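About Skilel

The people, the grippers and the kitchen tables behind our work 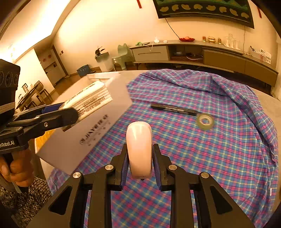

Packing practice with a pair of hand-held grippers, one on the white packets and one on a pink, rounded piece.

Skilel is a small company that teaches robots to do household and light packing work, and we do it the way most of us were taught to tie our shoes, with a patient person showing how it goes, over and over, until it sticks. Our demonstrators pick up a pair of grippers, sit or stand at an ordinary table, and do the job themselves. The cameras on the grippers record what the fingers were up to, and those recordings become the lessons our customers' robots learn from.

We started in April with one table, two chairs and a box of odds and ends that Rizwan Magsi had carried over from his apartment. Rizwan had spent a good many years setting up arms on factory lines, where every part arrives in the same spot facing the same way, and he had grown tired of explaining to people why the same arm could be stumped by a tea towel. Anouk Meijer came from the other direction. She taught sewing and bookbinding to adults, and she has a gift for watching a pair of hands and telling you which thumb is in the wrong place. They argued for most of that first month about how slowly a person ought to move (Anouk won, mostly) and the guide they wrote together is still the first thing a new demonstrator reads.

How we work

There are two ways we show a robot a task. The first and the one we are best known for is by hand, with the grippers held directly. No robot has to be in the room, so our people can work in homes, shops and back offices, with the furniture and clutter that come with them. We like a rumpled tablecloth. We like a tape roll left lying around. A robot that has only seen bare tabletops is going to have a hard time of it in somebody's living room.

The second way is by remote control. When a customer already has a robot and wants lessons on that very machine, one of our operators steers it from our office, usually with Rizwan hovering behind the chair. It takes longer, and it is harder on the shoulders, but for some jobs, such as opening a stiff drawer or reaching into a deep bin, there is nothing quite like feeling your way through with the real arm.

Every session gets watched afterward by somebody who wasn't doing the demonstrating. We mark where a grasp began, where it slipped, and where the person changed their mind. The slips stay in, by the way, as long as the person recovered from them. Customers asked us to take them out in the beginning and a few of them have since asked for them back.

What we have done so far

As of October 4, 2018, our library holds 2470 finished demonstrations covering 231 different objects. The packing set is the largest part of it, followed by folding, sorting and table clearing. Each task gets at least 100 good run-throughs before we will call it ready to hand over, and those have to come from 4 people or more, left-handers included, so that the robot doesn't pick up one person's habits along with the skill.

Virk was our first customer and is still with us, for the packing work. Dandero came along over the summer with a long list of folding tasks, and we are now helping Juvow put together a remote-control program of their own, which has meant a lot of train rides and a lot of very good soup.

Who does the demonstrating

All sorts of people! We have a retired postal clerk, two nursing students, a former pastry cook and a gentleman who repairs clocks. None of them had held a gripper before they came to us. We train everybody for a full week at full pay, and we keep sessions short with plenty of breaks, as the grippers do get heavy by the end of an afternoon. If you are calm, curious and don't mind doing the same small thing many times over, we would be glad to hear from you.

Come and see us

Visitors are welcome most weekday mornings if you let us know beforehand. Anouk will likely hand you a pair of grippers and something awkward to pick up, so please wear sleeves you can push back. For project inquiries, ask for Rizwan. For demonstrator openings, school visits and everything else, ask for Anouk.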